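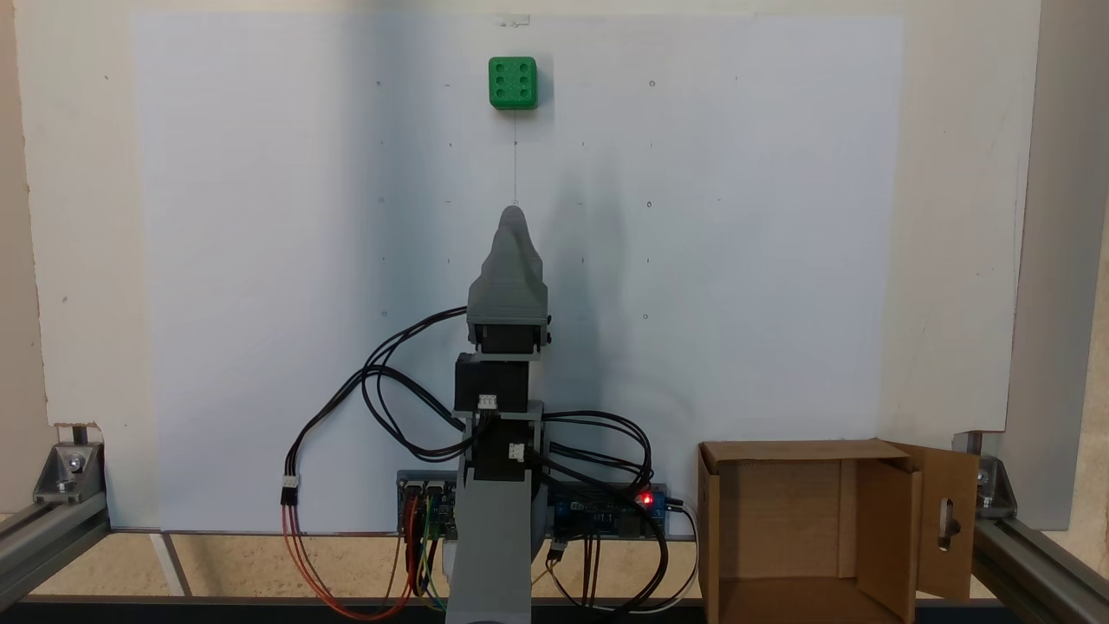

Green die, six showing, up against the big white board with the pencilled grid.

Welcome to the dice and boards page! I've been meaning to put this up since September and kept getting distracted by making more boards, so it's going up on January 26, 2023 with one picture and a lot of chatter. If you came over from the Votside games page, hello, and make yourself a cup of tea.

The green one is my favourite die at the moment. I like a proper green and I like white dots, and I especially like it when the dots are sunk in a bit so you can feel them with your thumb (I fiddle with dice constantly, ask anyone who has ever sat next to me). The edges are slightly rounded as well. Mahlet Adugna prefers hers with sharp corners and we've had this argument more often than is sensible. She thinks rounded ones roll on for ever and end up under the sofa. I say get a smaller sofa.

Anyway, the grid. I get asked about marking out more than anything else, so I'll go on about it for a bit.

I like small pencil dots for a grid, with a tiny circle where a spot needs to stand out. Full lines look very smart for the first ten minutes, and then you change your mind about where something goes and you're rubbing out half the board. With dots you can change your mind as much as you like! Use a hard pencil, press lightly, and turn the board towards the window when you check your spacing. They do come out very faint in photos, so if you want to see them on your screen you may have to put your nose up to it.

For spacing I cut a strip of card, mark it along one edge and walk it across the board. I did try measuring each dot separately with a ruler, once, on a board for Iveta Říha's birthday, and by the far side the whole thing was drifting downhill. She still uses it. She says the slope gives it character, and she also wins on it every single time, so I have my suspicions.

Start with one upright line if you can. I like to find the middle, draw a thin vertical and work outwards both ways, and then any wobble gets shared between the two sides. Rub the line out afterwards or leave it, whichever you prefer. I usually leave mine, partly out of laziness and partly out of fondness for seeing how a thing was set out.

White tape is the other thing I always have about the place. Little bits, torn off by hand, never cut. My current roll is from Tannous, the shop by the bus station, and it peels off nicely if you don't leave it on all winter. I have left it on all winter. Warm hairdryer, slow pull, a bit of muttering.

A few people wanted to know whether a white board shows every mark. Yes, it does, and grubby fingers are the worst of it. A soft white rubber gets most of it off, and a barely damp cloth does the rest if you keep well away from your pencil dots (learned that one the hard way, the evening before the Birkovmont games night).

Next I want to do a page on dice colours, and Mahlet has promised me a go of her orange set. If you've got a board you marked out yourself, do send me a picture, wonky ones very much included.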